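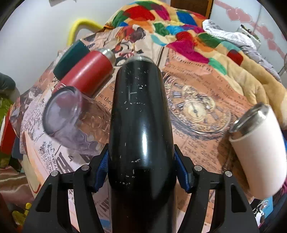 4 min read

The Second Printing

By the time the bus let him off in Trestgate it was past four in the afternoon, and Vilgot Halvorsen had read the first chapter of his own book three times and liked it a little less each time. He had not opened it in years. It was a novel of 284 pages about a girl called Trasia who walks out of her mother's kitchen one morning and keeps on walking until she reaches the sea, and when it came out he had been young enough to think that a book was a thing you finished.

The library had asked him to come and talk about it. They had put him down for twenty minutes and then questions, in the upstairs room with the radiators, and the letter had been so kind and so full of directions (left at the pharmacy, not the old pharmacy, the new one) that he had said yes before he remembered how much he disliked stairs.

He was early, so he walked. August had been hot all the way through and the town had a tired, dusty, pleasant look, with the shop doors propped open and a dog asleep in the shade of the post office. He passed a bakery and went back and bought a bun, and ate it on a bench, and got sugar on the book.

A woman sat down at the other end of the bench. She was his own age or a bit older, with a canvas bag on her knees, and she looked at the book for quite a while before she looked at him.

"I didn't care for the ending," she said.

"No," said Vilgot. "Which part of it?"

"She gets to the sea and she just stands there. All that way, and those awful people at the ferry, and her shoes gone, and she stands there. I threw it across the room. My husband was still alive then and he picked it up and read it himself, to see what the fuss was, and he thought it was wonderful. We didn't speak all through supper."

Vilgot said he was sorry about the supper. He wanted to say that he had written another ending first, a longer one, in which Trasia turns around and goes home and her mother has kept a plate warm for her. His editor at the time, a dry, patient man named Åberg who smoked at his desk and marked everything in green pencil, had drawn one line down the side of all 12 pages and written next to it, in very small letters, "Whose plate is this?" And Vilgot had gone home furious and walked up and down his room, and by morning he had cut the whole thing. He had been praised for it ever since. One newspaper had called it the bravest silence of the season, and he had carried that clipping in his wallet until it came apart at the folds.

"There was a plate," he said.

"What plate?"

So he told her. He told it badly to begin with, because he had not thought about it in so long, and then it started to come back to him - the blue rim, the potatoes, the mother pretending to be busy at the stove so that she wouldn't have to be seen crying, and Trasia eating every bit of it with her coat still on. He had forgotten the coat. He had forgotten that the mother says only one thing, which is to ask whether it rained on the way, and that Trasia says yes, though it hadn't.

The woman listened with both hands flat on her bag. A bus went by, and then a boy on a bicycle much too big for him.

"Well, that's better," she said finally. "That's a good deal better. Why on earth didn't you put that in?"

"I was told it was for me and not for her."

"And was it?"

He thought about his own mother, who had lived to be very old and had never mentioned the book to him once, though he had found it in her bedside drawer afterward with a grocery receipt marking page 17. He had always supposed she'd stopped there. It occurred to him now, on a bench in Trestgate with sugar on his cuffs, that page 17 was the kitchen.

"I don't know," he said. "I suppose it could have been for both."

She nodded as if this was something she could work with. Then she got up, brushed off her skirt, and told him he had better come along, as it was nearly time and the stairs were steep and she had promised to put out the chairs. She let him carry the bag. It was heavier than it looked, and when he shifted it to his other arm he saw his own name on the spine of the book at the top, and a strip of old tape where the cover had once been mended.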